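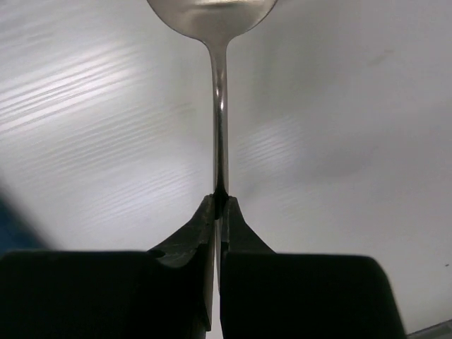 Erkamgate helps small kitchens and care providers work out what automation they can afford before they buy any of it. Most of our customers run a dining room, a daycare kitchen or a residential home, and most of them have never bought a robot arm. We start with the objects the staff handle all day. A metal spoon is a good first item, with a long, thin handle that leaves two gripper fingers very little to hold. If a customer's work includes silverware, we price the fingers as a separate line, and we do it early.

Soo-ah Heo and Taras Tkachenko started the company after several years of writing purchase plans for other people's equipment. Soo-ah handles budgets and Taras handles site visits and layouts. Jeptoo Kinyua joined later to run trials, and Upendo Koech looks after customers once their equipment is in. We do not sell arms or grippers and we take no commission from anyone who does. Customers pay us a flat fee for a plan and a day rate for trials.

A plan from us has 3 parts: a list of tasks, a budget covering purchase and upkeep, and a schedule for installation and staff training. The budget is usually the longest part. It includes spare fingertips, mounting, electrical work, floor changes and the hours your own people will spend learning the system. We keep a separate line for things that break.

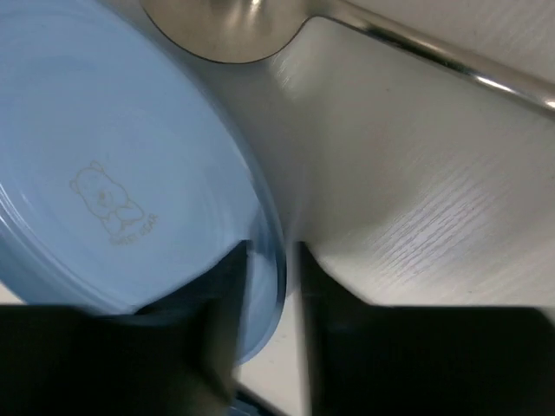
Trials come before the final budget. Jeptoo sets up a table with the kind of dishes the customer uses and works through the task list. For kitchens that serve young children, that means children's dishes, like a light blue plastic bowl with a small bear on the inside. A wide, shallow bowl has to be approached at the rim, and a spoon lying right next to it takes up room the fingers may need. Findings like these go into the plan as notes on table space and spacing, and they can change which gripper we recommend.

Our planning worksheet is called Tanguy. It is a spreadsheet, and customers keep their copy. Amirul Lumenta maintains it and updates the upkeep section every June. If you already have quotes from suppliers, send them along and we will enter them for you.

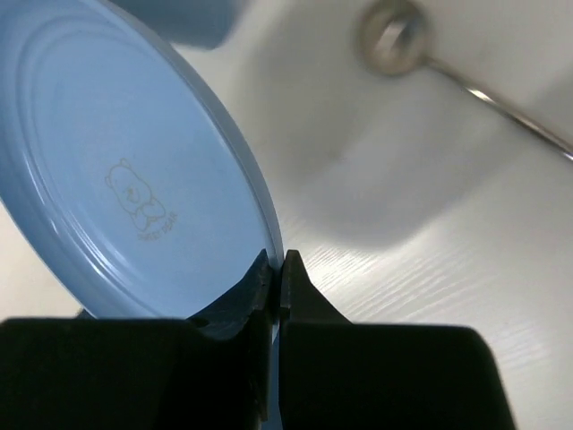
When should we contact you if our budget year is already set?

Contact us at least 8 weeks before your next budget is due. We can prepare the task list first and leave the trial until the money is approved.

3 Shares
10 Comments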